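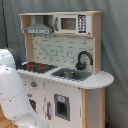
CAMPUS LIFE | Clubs & Competitions

The smallest kitchen in Carkalville is also the most argued-over. It lives in the back half of the robotics club's room at Hinojosa, up against a gray curtain, and when I showed up on a Monday evening there were people on the floor beside it debating a cabinet door. A toy cabinet door! They'd been at it since dinner and they were having a great time.

I should say up front that I know very little about robots. I was in the drama club. But my niece joined this bunch last March and has talked of nothing else at family meals, so when the magazine asked for a club story I knew exactly whose room I wanted to get into.

The club is getting ready for the Brestinel, a student contest where each team has to get an arm to do chores in a play kitchen. Chores, as in open the oven, turn a knob, shut the microwave. Every task is worth points, a full run tops out at 100, and you get 8 minutes on the clock. Last time out the club came home with a score they asked me very nicely to leave out of the article (so I have).

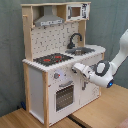

Amedeo Sorrentino

What surprised me is how much of the work is talking. Somebody suggests a way for the gripper to come at the handle, somebody else says it'll bump the counter, and then they all lean in and look. The white arm is a big piece of equipment next to a kitchen made for kids, and getting it close to the front without knocking into anything is a whole skill. "Come in lower" was the phrase of the night. I heard it so often I said it to my husband while he was parking the car.

They keep a log, a fat spiral notebook with a coffee ring on the cover, and every try gets a line in it. The night I visited they were on try 323 for the season. Some of the entries are very technical and I won't pretend I followed them. Others just say "nope" or "ask Dani," and one from the spring says "GOT IT" with so much underlining that the pen went through the page.

The program that runs the arm is called Ivport, which the students wrote themselves and which has, depending on who you ask, either three authors or one author and two people who fixed his typos. I got a quick tour of it on a laptop. There were a lot of brackets. My niece explained the part she wrote, the bit that decides how slowly to move when the gripper gets near something, and I nodded in what I hoped were the right places. She's a sophomore and last year she was scared to raise her hand in algebra, so you can imagine I was a little teary over those brackets. 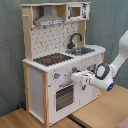
The arm at the cabinet front during club practice at Hinojosa.

Knobs, I learned, are the thing to worry about. Doors have a nice handle you can hook, but a knob is small and round and you have to line up with it and then twist, and the twist is where the points go to die. One of the seniors has been trying different angles on paper first, pages and pages of little circles with arrows. She let me try turning one by hand with my eyes shut, using only two fingers, and okay, fine, I see the problem.

They meet Mondays and Thursdays, and anyone at Hinojosa can walk in. You don't need to know how to code. One of the newer members started out sweeping up and sorting screws, and now he runs the clock and calls the start of each try in a voice you could hear from the parking lot. Snacks are by rotation, and I was told pretty firmly that pretzels don't count.

When I left they were setting up to go again, same door, slightly lower.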